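**Wrist camera segmentation: small light objects on light wood get merged**

**pukari_dev** – November 5, 2023

Running the Prilanon segmenter on the wrist stream, feeding masks to our grasp planner. On the tabletop set, 29 of 114 views come back with two objects fused into one mask. Nearly all of them involve something pale on the cutting board. Raising the score threshold drops the fused mask but then I get nothing there at all.

Typical view from the bad group. The yellow fork and knife on the board come out as one object, and the planner puts the grasp center in the gap between them. 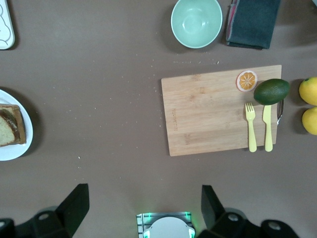 **Olga Vieira**

What resolution are you feeding it? Prilanon downsizes before the encoder unless you turn that off in the config, and thin parallel handles are the first thing to go. I'd check that before touching thresholds.

**pukari_dev**

Default config, so yes, it's downsizing. Full size takes my loop from 3 frames of delay to 4. I can live with that.

**karpenko_fan**

I disagree that it's resolution. Your gripper fingers and the sensor housing are in every view, and exposure is metered over the whole image. Black parts at the bottom push it up and the pale stuff washes out. Mask the gripper out of the metering region and lock exposure.

**Olga Vieira**

Exposure could make it worse, but you can tell the handles from the board by eye. The pixels are there. The network isn't getting them.

**karpenko_fan**

By eye isn't a test. Log the histogram over the board only.

**drestano7**

Whichever it is, the planner shouldn't accept a grasp center with no depth support under it. We reject those and ask for a second view – ugly, but it works with any segmenter.

**pukari_dev**

Full size first, locked exposure second, same 114 views for the first one. I'll have to re-record for the exposure run, so probably December for that.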